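Home | Modules | Handouts | Library | Contact
Reading time: 2 minutes

Handout 3: How a shop shelf gets its order
Oana Matei, Introduction to Retail
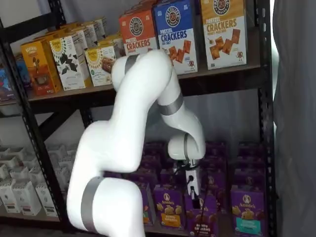
Boxed snacks on black metal shelving.

Welcome back, everyone! Last time we wandered through the history of the village shop (and rather overran, sorry), so today we come to the shelf itself and how a shopkeeper decides what goes where.

Start with the word "facing". A facing is one packet showing its front to the customer. Give a product more facings and it's easier to spot, but you have less room for everything else, and that trade-off will follow us all term.

Our case is Braltier, a small grocer with 800 product lines and space for far fewer. In August the owners dropped 20 slow sellers and gave the room to Korkari biscuits, which they had been tucking away near the floor – poor things!

Before the seminar, please read the Skasosora chapter and sketch a plan for one bay of up to 100 packets. Pencil is fine, and do bring your rough workings too.

We use cookies to remember your settings. Accept | Manage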